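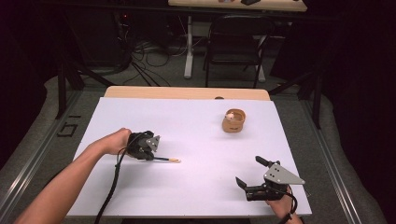 Table with white board and small round container, Flunlow.

Last updated: August

August | Visit report, Brullby workshop notes

The Flunlow building opened to visitors for one afternoon this month. It stands at the Bumorcombe end of the industrial estate, has a floor area of 1734 square metres and is laid out on a single level. Entry was free. Visitors signed in at a desk by the loading door and were taken through in small groups, starting at twenty past one.

Our interest was in the tables and how small objects are kept on them, as we are due to refit our own benches at Brullby. The notes are in the order of the tour.

Store

The store comes first. According to the sheet handed out at the desk, it holds 3220 catalogued small items, most of them ordinary household things: cups, lids, spoons, boxes, pegs. Shelving is open on both sides. Trays are labelled on the short end only, so they have to go back the right way round. We saw two that had not. The stock list is on paper, clipped to the end of each row, and is copied to a spreadsheet at close of day.

Aisle width was comfortable for one person with a trolley and tight for two people without one.

Tables

The work areas are through a pair of swing doors. The table we spent longest at has a light wooden top and stands inside metal framing. A large white board covers most of the top, leaving a narrow strip of pale edge showing on the far side.

We liked the board. A small item is easy to find on it, and there is no grain to confuse the eye. The example was a tan-brown round container, shaped like a short cup or bowl, with a thick rim and a lighter inside. It sat towards one corner of the board with a small white object in it. The container was plain to see from where the group stood. The white object would have been harder to pick out lying directly on the board, and our guide agreed that pale items are a known nuisance. The current practice is to keep them in a darker dish until they are needed.

The framing is the other point to note. Our benches at Brullby are free-standing and get nudged out of line by anyone passing with a box. A fixed surround would stop that, at the cost of access from the sides.

Boards are wiped at the end of each session and turned over once a month. A board that will no longer wipe clean goes to the packing room. We were told the usual cause is tape residue.

Packing room

This was the weakest part of the tour. The room is small and the group had to stand in the doorway. Outgoing trays are wrapped, numbered and stacked 3 high. Kashindye supplies the trays and takes back the broken ones, an arrangement we should ask about. Lighting was poor at the far bench.

Practical details

Attendance for the afternoon was given as 286. The tour took fifty minutes, ten more than advertised, mostly through waiting at the swing doors. Tea was served in the store corridor. Parking is on the Bumorcombe side and was full by two o'clock. The ramp at the loading door is steep for wheelchairs; the side entrance is level and should be signposted.

Points for Brullby

Get a price for one white board cut to leave a strip of table showing along the back. Try a darker dish for pale items on the existing bench. Label trays on both short ends. Ask Kashindye for its tray sizes and return terms before the shelving is ordered.

Contact: Brullby workshop office | © Brullby | Back to top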